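Saturday, late

Stayed in all day and played Brestis, which I swore I wouldn't touch until October. Nurhan got me a key for the beta and well, that was my willpower gone! It's a lighthouse game – you keep the lamp going and steer ships in by radio. I lost 7 ships before lunch. Melahat watched over my shoulder and laughed at every single one.

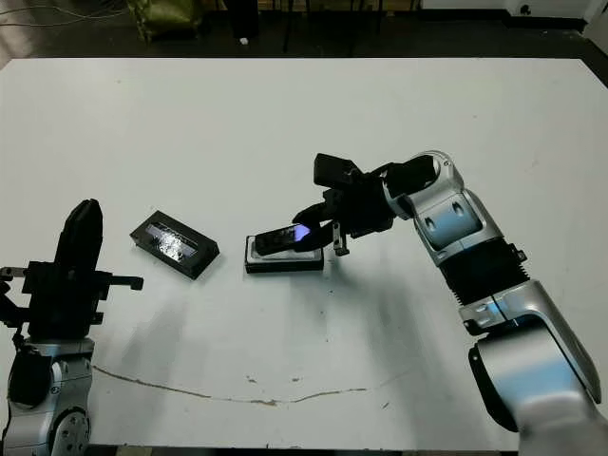
After dinner

Kevser came online and we tried co-op. So much better with two (she does the radio, I run up and down the stairs like an idiot). We got to night 47 and then the fog rolled in and she sent a ferry straight into the rocks.

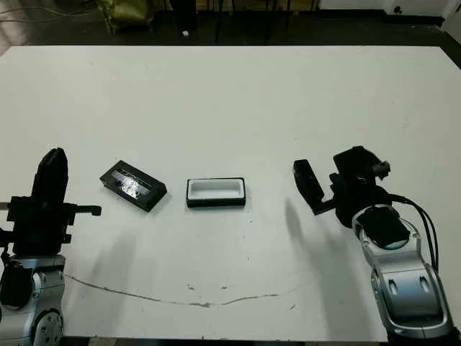

She wants to go for all 100 nights tomorrow. I said yes, but my headset battery only lasts 2 hours, so I'll have to play plugged in and hope I don't yank the cable out again. Need to text Tuncay about borrowing his long one.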